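Microfiber towels: fabric softener or not?
Detailing and Cleaning > Towels and Pads

gbiwott
Washing guides disagree on softener, so I'm asking for wash data.

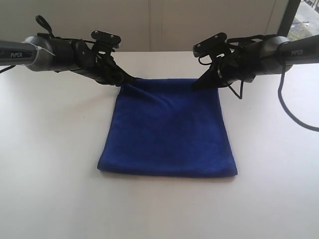

Blue microfiber towel on a white table

My current routine: 122 F, liquid detergent, no softener, tumble dry low. Towels are Gruner, 3 years old. Water pickup on glass has dropped.

pavliuk_fan
Softener leaves a coating on the fibers. Pickup falls after one wash. Strip with detergent and a second rinse.

B. Gatchalian
Disagree on "one wash." I weighed 8 Umum towels dry and soaked, before and after a softener cycle. The loss was small until the third cycle. Detergent residue did more harm. Hard water makes it worse.

pavliuk_fan
Weight soaked is total capacity. Streaking on glass depends on how fast the towel wets. Different test.

B. Gatchalian
Fair. I didn't time wetting. The residue point stands.

gbiwott
No softener has ever gone in, so residue is more likely here. I use a full cap of Clato per load.

B. Gatchalian
Cut it to a third and add a rinse. Don't mix with cotton, the lint sticks.

pavliuk_fan
Also check your dryer. "Low" on mine ran hot enough to stiffen the edges.

gbiwott
Will run both changes separately and post weights in October.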